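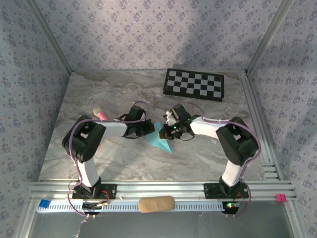 Handout 4, page 15

Reading the Celebrity Press
Course notes for the evening group. Teacher: Consuelo Nava

Last time we finished with the headline. Now we go to the body of the gossip article, and mostly to the question of who is speaking in it. Please have the Quintero reader with you, the chapter on sources, and also the article you chose yourself.

1. The unnamed source

In most articles on famous couples there is one person who talks a lot and has no name. The common forms are "a source", "an insider", "a friend of the couple", "someone close to the family". These words do not mean the same thing, even if the writer mixes them freely. A friend should know the couple in person. An insider may be a person who works in the same company. A source can be anybody, also another newspaper.

Underline every such word in your article with one color. Then underline what this person says with a second color. Very often you will see that the second color is almost the whole text, and the facts that remain are a place, a date and a piece of clothing.

Practice text, from our class magazine Stemel:

"The singer and her husband arrived separately at the Skiltetti dinner, and they did not sit together. 'They are going through a hard time,' says an insider. 'She wants space.' The couple has not commented on the rumors."

What do we know after reading this? Two people came at different times and had different seats. The rest is the insider. Notice also the last sentence. It sounds as if the couple was asked and refused. The text does not say that anyone asked them. When I worked for a small weekly, many years ago, we wrote this sentence before we had made any phone call, and I am not proud of it.

2. Verbs that do the work

"Says" is the plain verb. The celebrity press likes other ones: reveals, admits, confesses, slams, breaks her silence, opens up. Each of them brings a story with it. If an actor "admits" that he likes to cook, the reader feels there was something to hide. If he "slams" a restaurant, maybe he only said that the soup was cold.

Exercise: take five sentences from your article and change the verb to "says". Read both versions aloud to your partner. Which sentences become boring? Write them down, we will use them again in the unit on interviews.

A small language note, because several of you asked. "Alleged" goes before the noun (the alleged affair) and "allegedly" goes with the verb (they allegedly met in December). Both tell the reader that the writer did not prove it. They do not protect the writer from everything, and Leopoldo Villalobos will speak on the legal side of this when he visits us.

3. Body language experts

This is the second voice you will meet often. The expert did not meet the couple. He or she looked at photographs or a short video and explains what a hand or a smile means. Questions to ask:

Was the expert looking at one photograph or at many?
Who chose the photograph?
Would the same hand mean something else if the headline was different?

For the last question we do the Gemach exercise, with the photo set of the Gemach wedding. Half of the class gets the headline "Happy at last", the other half gets "Cracks already showing". Write 70 words on the same photograph. Do not show your headline to the other half before I say so.

4. Old news in a new dress

Some articles have no event. They take a quote from an interview of several years ago and put in front of it the word "resurfaced". Check always the date of the quote, and not only the date of the page. If the article does not give it, write "no date" in the margin. In the Quintero reader there are two articles of this kind, and the second one is harder to see, so take your time with it.

Homework

Write a short report on a public event of your choice, 400 words, in the style of a celebrity magazine. Use one unnamed source, and mark in the margin what this source could really know. Please choose an event where you were present or which you watched from beginning to end. Fashion shows and award evenings are fine. Sports also, if you write on the guests and not on the game.

Hand in by November 7, 2020, on paper or by mail. If you send by mail, put your name inside the document also. I print them all together and without a name I cannot give it back to you.

Reading for next time: the chapter on interviews, only the first half.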